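Putting the old tower back to work

The case has been under the desk in the back room at Brirkdale since November, doing nothing except collecting dust. I need a machine to hold backups, it needs to draw little power and it needs to be free. Two of those I can manage.

First job, before any screws: shut down, pull the mains lead, hold the power button for 6 seconds, then lay the case on its side with the removable panel uppermost. Working upright is possible but you lose screws into the bottom and the expansion cards hang off their slots while you are trying to free them.

The side panel comes away without tools on this type. Check the inside edges of the chassis before reaching in - they are folded on some sides and raw on others. 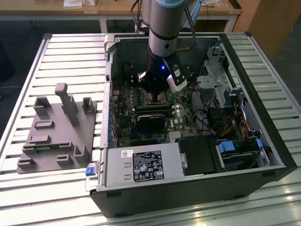

Dell used blue plastic for the parts you are meant to handle, so slot covers, drive clips and the latch by the power supply can all be found without the manual. I would still keep the manual open. Margit Barta forced a latch on hers in the wrong direction and now holds the drive in with a cable tie.

The power supply stays. It is rated at 300 W, enough for a board with onboard graphics and a pair of disks. The expansion card comes out, as a backup box has no use for it.

Storage is one 1000 GB disk from Nowicki, bought used. I ran the long self-test overnight and it reported no reallocated sectors. A second one will follow if the first survives the winter.

Thermal paste is the part I keep putting off. The old stuff sets hard, and pulling the cooler straight up can bring the processor with it. Run the machine for a few minutes first, switch off, unplug, then twist gently before lifting. Katalin Mészáros swears by isopropyl and coffee filters for the cleaning. I use kitchen roll and go over it twice.

Still to do: new coin cell, BIOS clock, fan noise.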